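3.2 Bedside storage and the handling of small waste

Household waste studies have tended to begin at the kitchen bin. This is understandable, as most packaging leaves the home by that route, but it gives little account of the rooms in which items are first put down. The present section reports on the bedroom, which in the Restosville survey was treated as a separate recording area. Residents were asked to keep a short diary and to allow one visit by a member of the survey team. The form used at the visit followed the one drawn up by Mets for the earlier work in Jevside, with two changes: drinks containers were entered apart from other packaging, and the surface on which each item stood was noted.

The diaries show that containers opened in the evening often stayed in the bedroom overnight. In the homes visited, the usual period before removal was 9 hours, and it was longer where the only recycling bin was kept outside the building. Residents in the upper flats at Khamphan described taking items down once a day, on the way out, and several wrote that they would not make a separate trip for a single can. Distance to the bin therefore appears to matter more than stated willingness to recycle – a finding in line with the Jevside results.

Furniture also plays a part. A bedside cabinet offers a flat surface within reach of the bed, and small items of different kinds tend to share it. Dishes and empty containers were entered together on many of the forms, although the first would go back to the kitchen and the second to the bin (Figure 5). 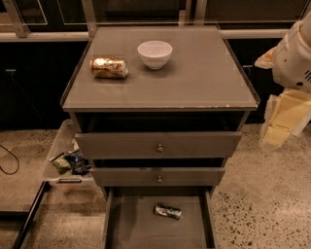
Figure 5. Bedside cabinet with glass-covered top, holding a crushed drinks can and a small white bowl.

The condition of cans was recorded because it affects later sorting. Crushed cans take up less room in the home, and residents with small bins favoured crushing for this reason. The sorting contractor, Flusis, asks that cans be left whole where possible, but this request was printed only on the back of the collection calendar and few residents recalled having read it. Nearly 2000 calendars were delivered in the survey area. No record was kept of how many households had retained theirs by the time of the visit.

Two limits should be noted. The visits were arranged in advance, and some residents may have tidied beforehand, so that the forms probably understate the number of items kept in bedrooms. The diaries were also completed in March, when windows are mostly closed and evening habits may differ from those of the summer months. A second round of visits is planned for the Khamphan flats – subject to the agreement of residents – and will use the same form. The treatment of shared hallways is taken up in section 3.3.

Last updated: March 29, 2023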